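Robots and Everyday Work
Handout 4: Can a machine clear the table yet?
Tutor: Hefin Lewis

Read this before the practical. Bring it with you, as the marking grid refers to the headings.

1. Where things stand

Factory arms have moved parts for decades, but the part arrives in the same place each time. A home is harder. Things are left where people put them down, and many are see-through, shiny or easily broken. Clearing a table is a fair test — dull work for us, and still slow and unreliable for most machines.

2. Picking up a bottle

A clear plastic bottle is awkward for two reasons. Depth sensors often misread clear plastic, and a thin wall gives way if the fingers press too hard. Soft pads help with the second problem because they spread the force. A label helps a little with the first. The surroundings matter too: an arm that reaches past a dried plant must keep its elbow out of the stems.

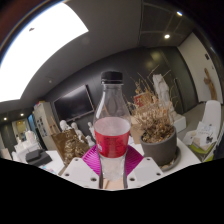
3. The Koltine trials

Helju Sproģis ran 1000 attempts at table clearing in October. The arm failed in 116 of them. Most failures came at the moment of letting go, when the object tipped over. Her notes are in the course folder under Koltine — read the section on release first.

4. For the practical

Work in pairs. Choose one chore and write down each step a person takes. Mark the steps where you rely on touch. Then say which of these a gripper with two fingers could manage, and what it would need to sense.

Hand in one page per pair by 1 December 2020.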